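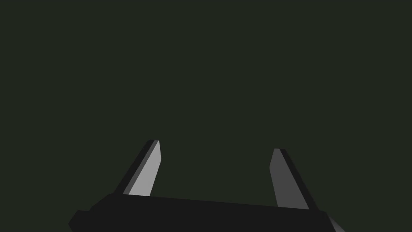 The first thing Réjean Melnyk does when he sits down to work is take off his watch. He lays it face up on the windowsill, pulls his chair in until his knees bump the desk, and closes his right hand around a controller that has been wrapped, unwrapped and rewrapped in bicycle tape so many times that it's now about the size of a pear. Then he breathes out, the way my grandmother used to before threading a needle, and somewhere inside the computer a gripper starts to follow his wrist.

I had come to Lekstead expecting something noisier, I suppose. The Pumine workshop sits above a row of shops on Chisholm Street, up a staircase that smells of toast until well past ten in the morning, and the robot that Melnyk teaches lives, for most of its education, in simulation. He steers it by remote control, seeing the world from just behind its two fingers, and everything his hand does is saved so that the learning program, which the team calls Omel, can study it later and try to do likewise.

"People think I'm writing instructions," he told me, without looking up. "I'm only doing the thing. I do it, and I do it again, and Omel has to work out what I meant."

What he means is mostly small. Reach for that, go past this, turn the wrist before you get there and please don't bump anything on the way. A session is 64 runs, with a break for coffee in the middle that nobody is allowed to skip, and by the end of it his forearm aches as if he'd been whisking egg whites.

Being a beginner at all this (and a hopeless one, as you'll hear), I was glad to find that the simulated world has a sense of play. Things hang wherever they've been put. In one view a panel of bright mosaic squares stood between the open fingers, all orange and yellow on one side, with a thin black-framed screen tilted above it and a knobbly length of carved wood poking in from the right. I could have looked at it all afternoon. Melnyk, who has a job to do, looks mainly at the gap between the fingers. 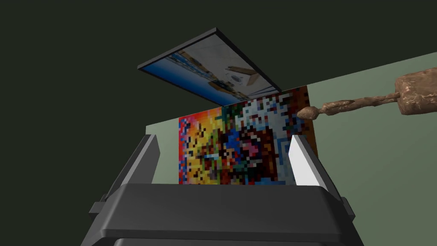
My turn at the controller

It was nearly four o'clock when he slid his chair over and let me try. I'd like to report a natural gift. I pushed when I should have turned, I sailed straight past what I was reaching for, and on my second run I managed to point the gripper at nothing whatsoever and then couldn't find my way back. Melnyk was very kind about it. He put two fingers on the back of my hand, the way you'd steady a child's bicycle, and told me to slow down by half, and then by half again.

It took me seven tries to get one he was willing to keep, and he kept it, I think, mostly out of good manners. Still, it went into the folder with his own, and I was absurdly pleased to see it there. He put his watch back on, rubbed his elbow and asked whether I'd like to stay for the evening session, which starts at 6.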